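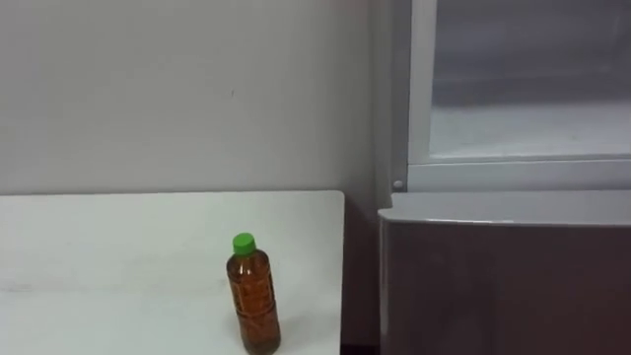
### 4.2 Single items on shared tables

The second group of records concerns tables that held one item only. Across the 15 break rooms in the study, observers logged 1334 objects on shared surfaces. Of these, 1008 were found together with at least one other object and are treated in Section 4.1. The remaining records are discussed in this section, with attention to drink bottles, the most common type of single item at both the Urkunis and the Hestex sites.

A single bottle was coded by three features: its position on the table, its state (sealed, opened or empty, where this could be judged), and the distance to the nearest appliance. Position was coded as center, side or edge. Figure 2 illustrates the edge code: a clear plastic bottle with a green cap, holding a brown, tea-colored liquid, stands near the right edge of a white tabletop, with a narrow gap between the table and the appliance beside it. The state of a bottle was left blank when the cap was on and the fill level could not be read with confidence. Observers were told not to touch or move any item in order to complete a record.

Edge placement was more frequent on tables next to a refrigerator or a vending machine than on tables standing alone. Two readings of this result are possible. People may set a drink down at the point of the table they reach first when they turn from the appliance, and then leave it there. They may also choose the edge on purpose, to keep the rest of the surface free for others. Interview comments gave support to both readings, and the present data do not allow us to separate them. At the Hestex sites, where several tables had been moved away from the wall during the April refit, the pattern was weaker but ran in the same direction.

The surface itself also affected the coding. White matte tops showed smudges and light scuff marks clearly, and in early trials some observers recorded these as spills. The coding guide was therefore changed so that a mark counted as a spill only if it was raised, shiny or colored. Marks that did not meet this rule were entered as wear. All records made before the change – 363 in total – were checked again by a second observer under the revised rule, and disagreements were settled by discussion. Records that could not be settled were kept in the object totals but removed from the analysis of surface condition.

Labels raised a further difficulty. Many drink bottles carry clear or partly clear labels, and the type of drink could not always be named from a short distance. We therefore used broad color groups (clear, pale, brown, dark) in place of product names. This lowers the detail of the results, but it allows the Skiresance rooms, where lighting was poor, to be compared with the others on equal terms. Color groups were entered on site and were not revised later.

Bottles standing on the floor, on window ledges or on top of appliances were outside the scope of this section and are listed separately in Appendix B.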